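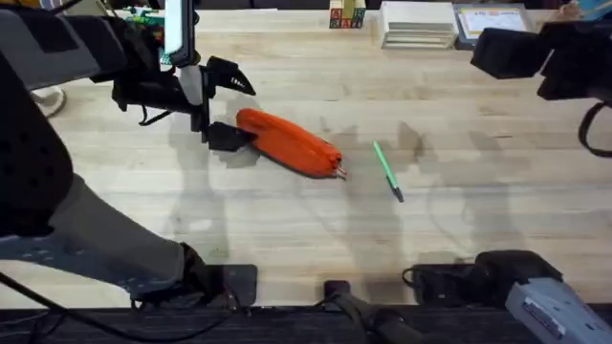
3.2. La trousse souple comme contenant du quotidien

Parmi les contenants que nous avons étudiés, la trousse souple à fermeture éclair est celui qui nous a le plus passionnés. Elle est banale, on la trouve au fond de tous les cartables, et pourtant elle pose à qui veut la ranger une série de petits problèmes que les boîtes rigides ne posent jamais. Sa forme change selon ce qu'elle contient : gonflée, elle roule ; à moitié vide, elle s'affaisse et son ouverture se referme d'elle-même. Matoušek parle à ce propos de « contenants à humeur », et nous reprenons volontiers l'expression.

Le corpus Avby comprend 692 épisodes de rangement, recueillis à Clandcombe auprès d'adultes et d'adolescents qui tenaient un carnet de leurs gestes de bureau. Nous en avons retenu 100 pour l'analyse fine, tous consacrés au couple le plus simple qui soit – une trousse et un stylo. Ce choix peut sembler austère. Il s'est révélé d'une richesse merveilleuse, car chaque élément y devient lisible : l'orientation de la trousse sur le plateau, l'angle du stylo par rapport à la fermeture, la distance qui les sépare, l'ampleur de l'ouverture au moment où l'on approche le stylo.

La première de ces variables, l'orientation, mérite qu'on s'y arrête. Une trousse posée de biais, le stylo couché à côté d'elle dans une direction voisine, constitue à nos yeux la configuration la plus accueillante : le stylo n'a presque pas à pivoter pour se présenter dans le bon sens. Dans les carnets, les participants décrivent souvent cette disposition comme « prête », alors même que rien n'est encore rangé. Ekström avait relevé un sentiment semblable à propos des couverts disposés près d'un tiroir, et nous avons été ravis de le retrouver sur un bureau.

La seconde variable est l'ouverture. Une trousse entrebâillée sur le haut, couchée sur le côté, laisse voir un peu de sa doublure et invite à y glisser quelque chose, mais le tissu peut se rabattre au moindre contact. Deux stratégies dominent dans les carnets. Les uns tiennent le bord d'une main et introduisent le stylo de l'autre ; les autres se contentent de pousser le stylo par la pointe en comptant sur la souplesse du tissu.

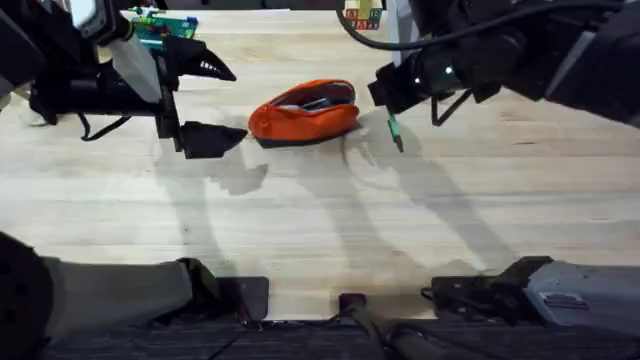

Figure 2. Trousse orange légèrement ouverte sur le plateau en bois.

La présence d'une doublure claire est un détail auquel nous tenons beaucoup. Elle tranche avec un contenu sombre et permet de juger d'un coup d'œil s'il reste de la place. Plusieurs participants ont noté qu'ils évitaient les trousses à intérieur noir, où l'on cherche à tâtons. Ebrahimi, dans son étude sur les sacs à main, parvient à une conclusion voisine et propose de traiter la couleur intérieure comme une propriété fonctionnelle à part entière – proposition que nous faisons nôtre avec enthousiasme.

Reste la question du stylo lui-même. Nous avons codé séparément la longueur, l'épaisseur et la présence d'un clip. C'est le clip qui nous a réservé la plus belle surprise : il accroche la doublure à l'entrée comme à la sortie, et 12 épisodes sur les 100 mentionnent une reprise du geste pour cette seule cause. La grille Allevero, conçue pour des objets lisses, ne prévoit aucune rubrique pour ce type d'accroc. Nous en avons donc ajouté une, dont la définition a été mise au point avec K. Abdel Rahman et figure en annexe. La section suivante applique cette grille élargie aux plumiers rigides.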